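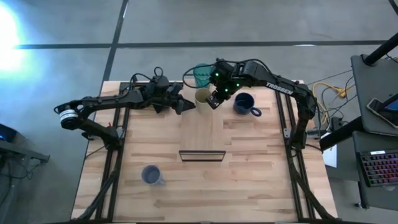
Cups and mugs on the butcher-block table, the navy one with its handle out.

Chantelle Masilela had put the kettle on before I got my coat off, and then she couldn't decide what to give me my tea in. This took a while. She opened one cupboard and then the other, took down a mug, looked at it, put it back, and asked whether I had big hands. I said they were ordinary. "Then you'll have a mug with a round handle," she said, and seemed relieved to have that settled.

I had come to Lilcombe to talk to her about cups. She has been finding, mending, swapping and selling them from a narrow shop called Jusness, at the bottom of the hill, and she has opinions on them that she will share with anyone who stands still long enough. I stood still for most of an afternoon, and I would happily have stayed into the evening if the last bus had been any later.

It began, she told me, with a house clearance in Emirthorpe. She had gone along for a bookcase and come home with boxes and boxes of crockery that the family didn't want. "I counted them, because I couldn't sleep," she said. "There were 968 pieces. Cups, mugs, those little beakers you give to children at picnics, and hardly a saucer in the whole lot. My husband came down in the morning and there was no floor." Her husband is Stan, and he put his head around the door at this point to say that there had been some floor, by the window, and went off again.

She kept the ones she liked and sold the rest from a trestle table, and people kept coming back. They didn't want sets, which surprised her at the time. "Everybody's grandmother had a set, and everybody was frightened of it," she said. "You broke one and that was it, you had five, and five was a sad number. So people come in here and they want one. One cup, for one person. I had a lady spend 60 minutes choosing a mug for her son who'd moved out, and I thought, well, good for him, somebody knows how he drinks his coffee."

That is more or less her whole philosophy of the kitchen, though she would laugh at me for calling it one. A household should have odd cups, and everyone in it should know which is theirs. She is fond of plain colors. A navy blue mug goes with anything, in her view, and so does a grayish-blue one, and she'll put a cream cup beside either of them and stand back to admire it. Patterns she finds tiring first thing in the morning. She does make an exception for texture, and a teal cup with ridges is the kind of thing she'll pick up every time she passes it.

"You want something for your fingers to do," she said. "When you're on the telephone, or you're waiting for somebody to get to the point. A smooth cup is lovely too, I'm not saying anything against a smooth cup, but you can't fiddle with it."

I asked her about handles, which may have been a mistake as far as my bus was concerned. She likes a rounded one, with room for at least two fingers, and she doesn't care for anything that comes to a corner. A cup with no handle at all she keeps for water, or for milk, or for the pencils. And when she sets a table she leaves the mugs a good way apart with the handles pointing wherever they happen to point - lining them up makes her feel like she's in a cafeteria, and people turn them around the moment they sit down anyway.

The table matters to her nearly as much as what goes on it. She is a great believer in pale wood, and in butcher block especially, with its light strips and slightly darker ones running along together. "A white table shows you every drip and a dark one shows you every crumb," she said. "This kind of wood is forgiving. And a blue mug on it, oh, that's a nice thing to come down to."

By now we had finished one pot and she was filling another, and I asked what she had planned for the new year. In January she is going to do something she has been putting off, and go through the stockroom shelf by shelf. The ledger had reached 2921 pieces the last time she totted it up, and Stan has asked, very politely, that it should not reach 3000. She thinks he has a point. She also mentioned, rather quickly, that a man two villages over is closing his tearoom and has asked if she'd like to come and take a look.

"Only a look," she said.

She washed my mug herself when I got up to go, with hot water and a cloth and no fuss, and told me I could take it with me if I'd got used to it. I said I couldn't possibly. Then I said that it was a very good handle, and she was already reaching for the newspaper to wrap it in.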